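Wrist camera latency and the last few centimetres

22 September 2023 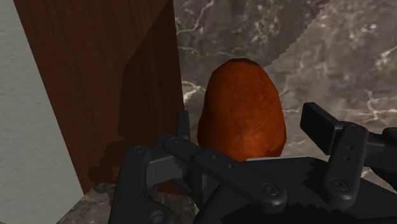
A reader of the January post wrote in to ask why I bother closing the loop on the wrist view at all, when the simulator will hand over the object pose for free. He would plan once from that pose, run the trajectory open loop and spend the saved hours on the real arm.

Fair enough, and for a box I would do the same. The trouble is that the pose is the thing I won't have later. Plondix, my grasp planner, has to work from pixels, so the version running in Zinov (the simulation wrapper) is only allowed pixels too. The true pose goes to the log for scoring and nowhere else.

The target this month is a sweet potato mesh on a marble worktop. The mesh is slightly faceted, the stone is mottled, and the shadow edges come out stair-stepped at the current shadow map resolution. The segmenter was happily treating those edges as object boundary. I could raise the resolution, but then every render slows down. I turned on random light direction in training instead and left the jagged edges alone.

The second problem was delay. The controller assumed each mask belonged to the current joint state. It didn't. Masks arrived 55 ms late, so during the final approach the correction was always computed for a place the gripper had already left. The result was a slow sideways wobble that I wasted two evenings blaming on the gains.

The fix is dull. Each render now carries the simulation time at which it was requested, and the controller looks up the matching joint state in a ring buffer of 300 entries. The gains went back to what they were in January.

One thing still open: the fingers hide the base of the object on approach, so the mask loses its lower part and the centroid drifts upwards. Pollance, the tracker, can hold the last full outline and fit the visible part to it – that works until the object rolls. I have 11 logged runs where it does, and I'll go through those before touching the Mfinanga branch again.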